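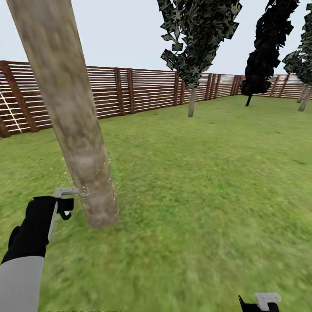

How often must I calibrate the hands of the Marneck?

Every 208 working hours, and also after each change of a finger. The calibration runs from the service menu and needs 7 minutes. Keep the arms free while it works.

Home | Setup | Care | Repair | Contact

My left hand closes more slowly than the right. Is it broken?

Usually it is only dirt in the finger joints. Switch off the robot, clean the joints with a dry brush and try again. If the difference stays, send us the log file – we can read the motor current from it.

Can I try a new tool setting before I use it on the real robot?

We recommend this. Load your garden into the Verkum simulator and let the robot do the job there first.

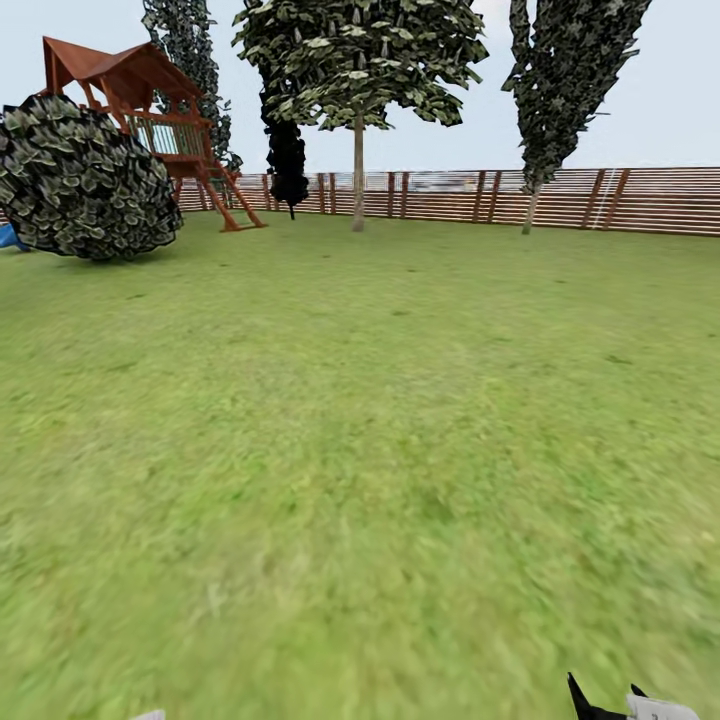 Start with the arms low and the speed at level two. When the job finishes without a warning, save the setting under a new name and copy it to the robot. Please do not overwrite the factory setting, you will need it after a repair.

When should the wrist bearings be replaced?

At 3,696 hours. Order the set of two and change both on the same day. Paula Coman at our Murnthorpe workshop can also do it for you – please write first, in October the waiting time is longer.

Filed under: Garden robots, Arms and hands

Marneck Service, Murnthorpe | Contact us | Last change Jul 4, 2025 | Back to top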